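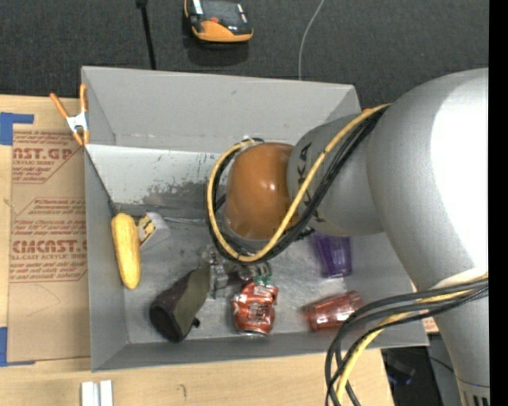
Guides > Sustgate Sorting Bin > Section 4: Setting up on a tabletop

We use cookies to remember your region and measure page visits. Accept | Manage settings

4. Setting up on a tabletop

The Kandus leaflet packed with older bins says the bin is "ready in seconds." Allow longer than that. The bin is large, it takes up more table than people expect, and a bad spot gets annoying by the third load.

4.1 Placing the bin

1. Clear the table and wipe it down. Grit under the base scratches a wooden top, whatever the sticker says about a non-marking finish.
2. Set the bin down with the tall wall at the back and the low wall facing you. It works the other way around, but you will be reaching over the tall side all day.
3. Press on each corner in turn. If it rocks, fix the table. Folded cardboard under one corner is good for an afternoon at most.
4. Leave 145 mm clear on both sides for your hands. The Camenzind tray stand needs 168 mm on the side where it clips on.

NOTE: Over carpet, put a mat down first. Cans that look empty often have a mouthful left in them.

4.2 First load

1. Start small. Crushed cans and an ear of corn will tell you more about your sorting habits than a full bag will.
2. Lay things in by hand. Tipping a bag over the edge buries the food under the metal, and then you sort it twice.
3. Keep everything on the bin floor in one layer. The capacity figure assumes a heaped bin, and we have not found anyone who can sort a heaped bin quickly.
4. Take the food out first, then the cans.
5. Check the corners. Long items like corn tend to end up leaning on a wall, where they get missed.

CAUTION: Crushed cans can have sharp folds. Wear gloves, and don't sweep across the floor of the bin with a bare hand.

CAUTION: Do not lift the bin with a load in it. Empty it where it stands.

4.3 Liners

Skivgate liners come in packs of 100. They fit, more or less. They also slide toward the low wall, tear on can edges and hide small scraps in the creases. If you sort mostly cans, try a week without one before buying a second pack.

4.4 Scuffs and wear

Paint wears first low on the inner panels, where things get dropped and dragged. Touch-up paint (part 198) covers the marks but did not last long for us. Scuffs don't affect sorting. Wash with dish soap and a soft cloth, and skip the scouring pad, which makes a dull patch of its own.

NOTE: Bins sold before August have no drain plug. Ignore step 6 on the leaflet.

Section last revised 1/20/22. For lids and tray stands, see Section 5.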